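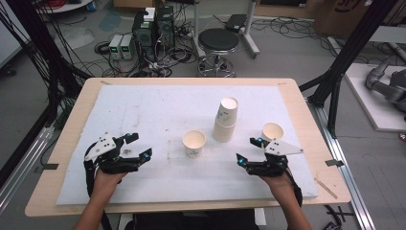

Cup stacking, gloves on, tag plates facing up.

Search this blog Search Go

Posted Friday, September 27, 2024 by Judite Barros

Quick one tonight because I have a build running and I want to write this down before I forget how it works.

So. Timestamps. Again.

The gloves send finger angles on one clock, the camera has its own clock, and the plate tracker (the white triangles with the black dots) stamps its poses whenever it gets done with a picture. Which is wrong! It should stamp when the picture was taken. I knew this in February. Wrote it on a sticky note. Lost the sticky note.

What it looked like in replay: hand gets to the cup, fingers already closed, cup still a little way off. Every single time, both sides. I spent most of Tuesday blaming the hand-eye calibration, re-ran it 5 times, got the same numbers back 5 times. Usman Ansari looked over my shoulder and said "plot the two speeds on top of each other" and yep. Same curve, shifted. Felt pretty dumb.

The fix, for anybody on the same stack:

- Imgate now passes the capture time through with the picture and the tracker uses that. Two line change.
- Nigam (our sync thing) used to grab the nearest sample. Now it interpolates. Positions linear, rotations slerp, finger angles linear, don't get fancy with fingers.
- If the gap between samples is more than 20 ms it drops the stretch. Before it just held the last value and said nothing, so you'd get a frozen wrist in the middle of a reach and the policy learned to freeze there too. Lovely.

Re-exported the whole cup set overnight. 1,604 episodes in, 300 thrown out by the gap check. More than I wanted to lose. Most of the bad ones are when a hand tips over and the plate goes edge on to the camera, tracker loses the dots, then comes back with the pose flipped. The flip is a seperate bug. Planar tags do that when you see them at a steep angle, there are two poses that fit nearly as well and it picks the wrong one. I have a half finished patch that compares both against the last good pose and keeps the closer one. Works on the logs I tried, falls over if the first pose is the bad one. So, half finished.

Other stuff

White paper cups on a white foam sheet is a mean thing to do to a segmentation model. The rims are OK, the walls just melt into the background, and a nested stack comes out as one tall blob with a step in it. The smudges on the foam get picked up as objects if I lower the threshold. Usman wants to swap the foam for something dark, I want to keep it for now and fix the model. We'll see who gives up first.

Skurex viewer still eats all the memory if you scrub backward. Scrub forward only. Or close it and use the Jeteck one, uglier but it has never crashed on me, and you can overlay the raw and synced tracks wich is all I needed this week anyway.

Retraining starts when the build is done. Same config, same seed, only the data changed, so if the early closing goes away I'll know why. If it doesn't I'm going back to the finger angles, there is a smoothing filter in there that I didn't write and don't trust.

Plots next post. Need food.

Last updated: same night, fixed the ms number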